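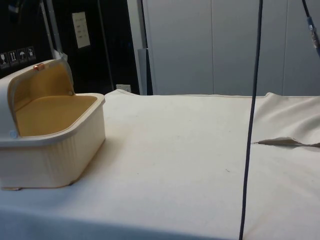 The cream box with the yellow inside. More on this in a bit.

August 23, 2018

So I've been writing letters again. Real ones, on paper, with a stamp that I have to go and buy because I never have any in the house.

It started with Brigitta Egger, my old roommate, who moved to Resow in the spring and has such bad internet out there that our video calls were mostly me looking at her frozen forehead. After the third call like that she wrote me a letter. Four pages, both sides! I read it standing up in the hallway with my bag still on my shoulder, and then I sat down and read it again.

I wrote back the same night and it was awful. My hand hurt after one page and my handwriting, which used to be pretty decent, looked like it belonged to a kid on a bus. I also kept wanting to delete things. You get halfway into a sentence and see that it's going somewhere dumb, and your choices are to cross it out or find some way to land it. I crossed out a lot in that first one. These days I mostly just keep going and let the sentence be dumb.

What do you even put in a letter, though? I got stuck on that for a while. Big news she'd already have from my texts (those do get through, eventually). So I've been giving her the small stuff. The neighbor's tomatoes, which are coming over the fence now and which I have decided are partly mine. The new guy at the bakery who slices the bread too thick. A whole page on whether I should cut my bangs. She wrote back "no" and underlined it 2 times, and by then I had already cut them.

That's the other thing, the delay. A letter to Resow takes anywhere from three days to I have no idea, so you're always answering a question from two weeks ago. I asked how her sore tooth was doing and by the time she got it she'd had the tooth pulled and forgotten all about it. I love this. It's like having a conversation with a person who lives slightly in the past, and she gets to say the same about me.

Then it spread. I wrote to Corina Wallner, who I hadn't talked to since we both worked in Ditmont, and she sent back a postcard with six words on it, so I guess Corina is a postcard person. Nadja Riedl answered by email to tell me she'd loved getting a letter. Fair enough, Nadja!

Okay, the box. I'd been sticking everything in the kitchen drawer with the takeout menus and it was getting ridiculous, and I like that yellow so much more than the drawer. Letters to the left, unused envelopes to the right, that's the plan. We'll see how long it lasts.

Paper, for those who asked last time: I've been through a lot of it and I don't think the fancy kind is worth it. The pad I use now is plain, 60 sheets, unlined, and I slide a lined page underneath so I don't drift uphill. Pens I'm pickier about. Gel pens smear because I'm a lefty, so it's a cheap ballpoint, blue, and I press too hard and you can feel the words on the back of the page. Brigitta says she can tell what mood I was in from that.

I owe her one right now. Her last letter ended with a question about my mother and I've been putting off the answer all week, so I'm going to go make some tea and get on with it. If you want a letter, send me your address. I mean it, my hand's stronger now.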